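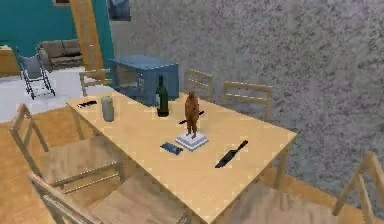
Progress in the second period of the Yurt project went mostly to one chore, clearing a dining table after use. We chose it in June together with Drutidcombe, as their residents ask for it more often than for floor cleaning or laundry. All the work in this period was done in simulation. In the rendered dining room the table carries a knife with a broad blade, a wine bottle, a grey can and a small figurine on a white pedestal, and the planner must decide for each thing whether to take it away or leave it. A person does this without thinking. Our system still has difficulty with it.

We ran 492 trials. The bottle is now handled well, and we reached our target of 80 per cent for it. Flat dark objects remain the weak point: the planner often confuses a phone with a remote control, and twice it wanted to put one in the dishwasher. Knives are excluded from grasping until the safety review by Stokgate is finished.

My opinion is that the machine cannot yet do this chore alone in a home. It can do parts of it, slowly, with a person near.

For the next period we ask to move 2 weeks of the budget from travel to the Adisent gripper tests. The first 10 household objects are already ordered.

Nesrin Gündoğdu
10 Oct 2022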